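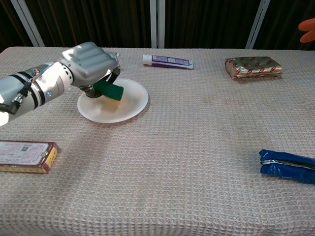 7/23/24

We packed the last of the comfort bags at the church hall last night, so I thought I would write down how it went while I still remember the details.

For anyone new to the blog, our congregation at Jostwood puts together bags for families who have lost someone in emergency work. Most go to the families of volunteer firefighters, and a few go to paramedics and police. Each bag has a small book of Psalms, a handwritten card, a pair of thick socks, tea, a packet of tissues and a wooden cross on a cord. The crosses are cut by a man in Brarna who won't take money for them. We send him fruitcake.

Last year we made 80 bags. This year the chaplains asked for 145. I said yes on the phone before I had asked anyone else, and I have apologized for that.

The books were the hardest part. Our usual supplier had 100 in stock and could not say when the rest would arrive. Nawal Kabbaj rang four other places and found the remaining 45 in a shop that was clearing its shelves. They have a blue cover instead of a brown one. I was worried about that for a day or so and then stopped worrying about it. The translation is the same.

The money came in slowly. We had two bake sales in March and a soup supper, and there was an envelope through the office door with no name on it. The total was $2,396. After postage and socks there was enough left to buy decent cards, the heavy kind that don't curl when you write on them with a fountain pen.

I want to say something about the cards, as I had a few emails about them after my last post. We do not write that God needed another angel, or that everything happens for a reason. I know people mean well by it. When my brother died I was told both of those things in the same afternoon, and I remember going out to sit in the car. What we write is short. We give the name of the person who died, we say that we are praying for the family by name, and we put one verse. Psalm 34:18 is the one I use most: "The Lord is nigh unto them that are of a broken heart." Some of the others prefer Isaiah 43, the part about passing through the waters. Either is fine. If you don't know what to put after that, sign your name and stop.

Iman Shehata joined us this year. She is a hospital chaplain and has sat with a lot of families, and she asked if we could leave a blank card and a stamped envelope in each bag. Her thinking was that some people want to answer and can't face going out to buy a card. I wasn't sure anyone would use them, but we had the stamps. Three have come back so far from the early bags we sent in spring. One was from a mother who wrote only her son's favourite hymn and the number of it in the old book. We sang it the following week. It is in a high key and we did not do it very well.

The other change was the prayer list. In other years we read all the names aloud at one service, and it took a long time and the children got restless. Now each household takes one name home on a slip of paper and keeps it for the year. Ours is on the fridge. I have found it easier to pray for one family every morning than for a long list now and then – I start to wonder how they are managing, whether there are kids going back to school, who is cutting the grass. I don't know any of the answers. I pray about the grass anyway.

The boxes go to the chaplains' office in Nasr this week. If you are driving that way and have room in the back seat, please let me know, as courier prices have gone up again.

We still need a few things for the next lot:

Thick socks, adult sizes, plain colours
Tea bags in sealed packets (no loose tea, it gets into everything)
Padded envelopes
People with neat handwriting

Drop-off is the side door of the hall. The front one still sticks. If it's locked, leave things on the bench in the porch and send me a message so I can bring them in before it rains.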